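The noise under a tin roof

Old sheds make cheap offices, but the people who move into them often find they can't hear each other on the phone

Work & Buildings | Features | 3/26/23

When rain falls on the Grenum building in Widthorpe, phone calls stop. People hold a hand over the microphone, say they will ring back, and go and put the kettle on. In February this could happen several times a day.

The building was put up to store seed potatoes. It has 720 square metres of floor, a concrete slab and a metal roof, and it stood unused for years before Natália Marinho took the lease and let it out by the desk. The rent was low and the parking was free. She had the walls painted, put in heating and better lights, and had no trouble finding tenants: a firm of surveyors, two translators, a mail-order bicycle parts business, a payroll bureau.

"The complaints started in the second week," she says. "It was never about the cold, which I'd expected. Somebody said they could hear a conversation at the other end of the building better than the one at their own desk."

It is a common problem with converted sheds. Farms, small factories and depots are being turned into workplaces because they are cheap and because they are there, and most of them were built with hard surfaces that can be hosed down. Sound leaves a person's mouth, hits concrete, hits metal, hits glass and comes back. A potato doesn't mind.

Lies Mulder has spent most of her working life measuring rooms. She trained on concert halls and now does mainly schools, canteens and offices. Her first visit to any building is the same. She stands in the middle, bursts a balloon, and records how long the sound takes to die away. In a carpeted living room it is gone almost at once. In a shed it can hang about for a couple of seconds, and in those seconds every word anyone says is laid over the words before it.

"People then speak up to be heard over the room, and so does the next table," Mulder says. "By eleven in the morning everyone is half shouting and they go home with a headache. They think they've had a hard day."

The usual advice is to buy soft things, and it is mostly right, but where they go matters a good deal. Rugs help with footsteps and chair legs and do little for voices. Plants do next to nothing. Thin foam tiles of the sort sold for home recording take the hiss off speech and leave the boom, so a room treated with a lot of them can sound duller and still be hard to work in.

What Mulder recommends first is the ceiling. It is usually the biggest bare surface in the building and nobody needs to walk on it or put a shelf there. Thick panels can be fixed flat against it or hung below it on wires with a gap above, so that sound is soaked up on both sides. Hanging them is the better method where there is height to spare. It also means the lights may have to come down and go back up, and that is the part people forget to budget for.

Marinho got three quotes. The cheapest covered only the part above the desks. The dearest came from a firm that wanted to build a whole new ceiling, with ducts, and would have closed the building for a month. She went for the middle one, using wool panels from Brandão, and paid 4,000 pounds for the first half of the work. The second half is waiting for next year's rents.

Rain is another matter. Panels inside a room soften the sound of rain once it has got in, but the roof sheet is still being drummed on. To stop that you need weight or insulation pressed against the sheet, or a second skin on the outside. At Burkosari, a former bottling plant a few miles up the valley, the owners laid new insulated sheets over the old roof at the same time as they dealt with leaks. Tenants there say they now have to look out of the window to know what the weather is doing. Few landlords can pay for that unless the roof needs replacing anyway.

The cheaper changes at Widthorpe were to do with habits. The payroll bureau, whose staff are on the phone all day, was moved away from the translators, who need quiet. The printer went into the old loading bay. Bookcases, full ones, were stood at right angles to the long wall to break it up. Marinho also took out a row of glass screens she had bought during the first winter. They looked smart and made everything worse.

She considered playing a steady background hiss through speakers, as some large offices do, and tried it for an afternoon. One of the surveyors asked whether there was a gas leak.

Mulder came back after the first panels were up and burst another balloon. The echo over the treated half had dropped to well under a second. Over the untreated half it was as long as ever, and tenants have started carrying their laptops across the line when they have a call to make. Marinho has thought about charging more for those desks and decided it would cause arguments.

There are 41 people on the waiting list. When she shows them round she now tells them to come on a wet day.

Comments (4)

shedworker: We had exactly this in a former tyre depot. Heavy curtains along one wall did more than I expected, and they were second hand.

P. Lowick: Would have liked some mention of fire rating. Please check it before you hang anything over people's heads.

marrow_man: The bit about the gas leak made me laugh. Our office has the hiss. You do stop noticing after a week.

Denise: Is the balloon test something you can do yourself with a phone?

More in Work & Buildings

Who pays when the car park floods
Secondary glazing: a second look
Heating a big room for a few people
The return of the works canteen 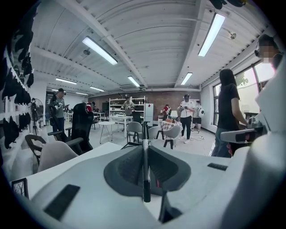
Exposed beams and a white corrugated ceiling over an open workspace.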